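Section 4: Setting Out the Cup and Sleeve Parts

Welcome to the fun part! By now your Donuto tabletop kit is unpacked and the mat has been wiped down. This section covers laying out the small pieces and getting to know them before you put anything together. Take your time with it, because handling these parts is a real pleasure.

4.1 Before you start

1. Clear the table completely and wipe it with a soft, dry cloth.
2. Find the parts card (no. 113) and keep it within reach.
3. Lift each piece out of the tray one at a time.

Caution: Small parts. Keep away from children under three.

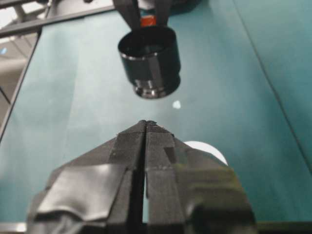 Do I need to wash the parts before first use?
A quick wipe is plenty. Save the soap and water for the cups, and keep the metal trim dry.

4.2 Laying out

4. Put the cups down first, on the left. They take up the most room, and everything else fits in nicely around them.
5. Leave a hand's width between pieces so you can pick up one without bumping the next.
6. If a cup tips over, just leave it until you need it. 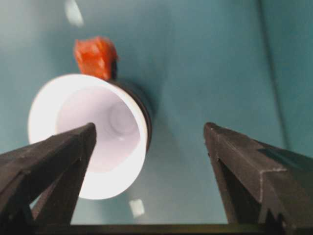 7. Set the black parts on the right, largest at the back. Check each one against the parts card as you go, and put a pencil tick beside it.

Note: Parts missing? Write to Morrison Parts Desk, Kasevport, and quote order code 798. Spares go out in the regular mail.

4.3 Checking the ring

8. Pick up the ring by its outside wall and turn it slowly in good light.
9. Run a fingertip around the inside. It should feel even all the way.

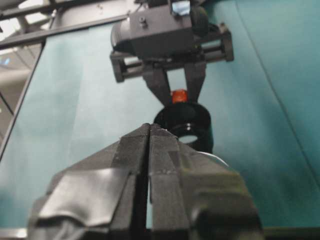 Getting the ring the right way up is easy once you know what to look for (and very satisfying!). Hold it at eye level over the table and turn it until the little orange-red cap sits on top. The two small white dots, one close above the other, are on the side of the ring, so they make a handy second landmark. Once you've found both, set the ring down gently and move on to Section 5.

Caution: Never force a cap that feels tight. Back it off, line it up again and try once more.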